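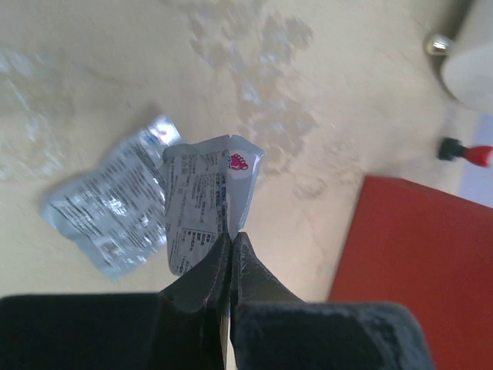 Wivell Kids
Home | Animals | Space | Stuff Around the House | Ask Us

What's in a Wrapper?
By the Wivell Kids desk
October

Eating a snack takes a minute or two. Then you are left holding the wrapper, and the wrapper has plans to outlive your grandparents' sofa. Most people have never looked at one for longer than it takes to rip it open. A pity, seeing how much work went into it.

Why is it shiny?

A snack has three enemies: air, water and light. Air makes fats go stale, so that chips start to taste like an old closet. Water in the air makes crunchy things bendy. Light fades colors and spoils flavors. A shiny layer helps keep out all of them.

On many wrappers the shine is real metal, usually aluminum, but a very thin coat of it. Factories turn the metal into a vapor and let it settle on plastic film, a bit like breath fogging up a window. Other packets use proper foil, rolled flat between heavy rollers.

There is a quick test. Crumple the wrapper in your fist, then let go. If it stays crumpled, it may well be foil. If it slowly opens up again, as though it has somewhere to be, it is probably plastic film with a shiny coat. Grown-ups may ask why you are squeezing trash. Tell them it's science.

What is all that tiny writing?

Turn a packet over and you'll often find a wall of print that seems to have been written by ants. It usually has the ingredients, listed with the biggest amount first. If sugar comes first, there is more sugar in there than anything else, whatever the cheerful cartoon on the other side says.

The little table is the nutrition chart. The stripes are the barcode, which tells the store's computer what the thing is so it can look up the price. It doesn't know whether you liked it.

Why do bags and bars dress differently?

A bag of something crunchy needs room inside, so it comes puffed up with gas, mostly nitrogen, to cushion the bits. Yes, that is also why a big bag can hold a small snack. A chocolate bar is solid and can look after itself, so its wrapper fits close.
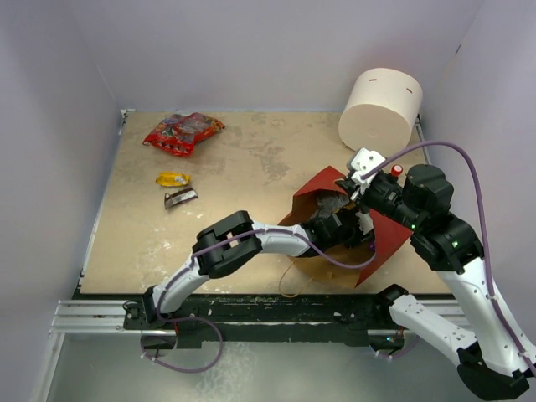
Paper bags have a different job. Paper lets air and damp through, so it is hopeless at keeping chips crisp. It is very good at carrying things that already have their own wrappers on, and it will stand up by itself when it's in the mood. Add a string handle and people call it a gift bag and feel generous.

Which ones can be recycled?

Plain paper bags usually can, if they aren't greasy. Take off the string first. Shiny snack wrappers mostly can't go in the bin at home, and the reason is those clever layers: plastic and metal stuck together are very hard to pull apart again. Towns have different rules, so check yours.

Try a wrapper sort

Pick a Saturday, when there is likely to be a good supply.

1. Save your family's clean, empty wrappers for a few days. Shake the crumbs out over the sink. Ants can read this page too.

2. Spread everything out on a table and make piles: paper, plastic, foil, and a pile for "no idea." The last one will be the biggest.

3. Put the paper bag to one side, standing open, and drop in whatever your town won't recycle. 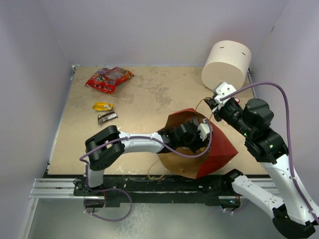

4. Do the squeeze test on the "no idea" pile and move what you can.

5. Write down which pile won – and wash your hands.

Contact Wivell Kids | Copyright Wivell | Back to top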